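Let me put the game down and pick it up again

I've been playing Lostska on and off for most of the winter, and I have one complaint about it that I can't shake, so you're all getting it.

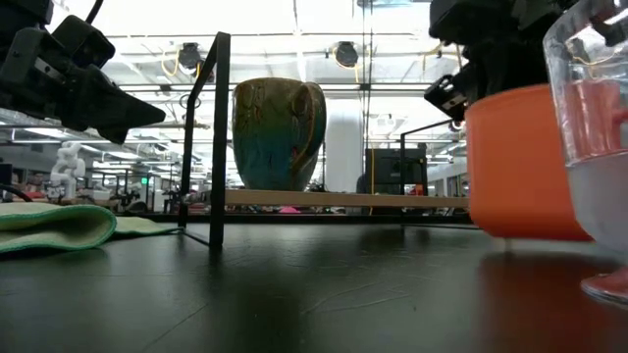
It won't let you save where you like. You get the campfires, and there are 36 of them spread over a map that takes an evening to cross, and if you switch off between two of them you go back to the last one. Loot gone, experience gone, that nice bow you found in the flooded chapel gone as well. I know this is meant to be the point! The tension, the long walk home with full pockets, all that. I do feel it, and for the first ten hours or so I loved it.

But I'm a grown-up with a phone that rings. Last Monday I was in the tunnels under Allport, half an hour from the nearest fire, when my sister turned up early with the kids. I left the thing on pause until bedtime with the fan roaring away, then the console updated itself overnight and that was that. (Yes, I know you can turn that off. I have now.)

My mate Rhodri Beddoe thinks I'm being soft. His line is that if you can save anywhere, you'll save before every fight and nothing will ever matter. Fair enough, but there's an easy way round it, and Vass did it years ago: a save that's made when you quit and wiped when you load. You can't use it to cheat a boss. All it does is hold your place, like a bookmark. Tuvis has it too, and people still call that one of the cruellest games going, so I don't see that it's done the difficulty any harm.

What bugs me is the way this gets talked about, as if wanting to stop playing were a kind of cheating. The forum thread asking for a quit save has 2298 replies and a good chunk of them are just people telling each other to get better at the game. Better at what, doorbells?

I'll carry on with it, mind you. I've got the east road left and a very silly hat I want from the ferryman, who's asking 199 silver for it, and I've got 30.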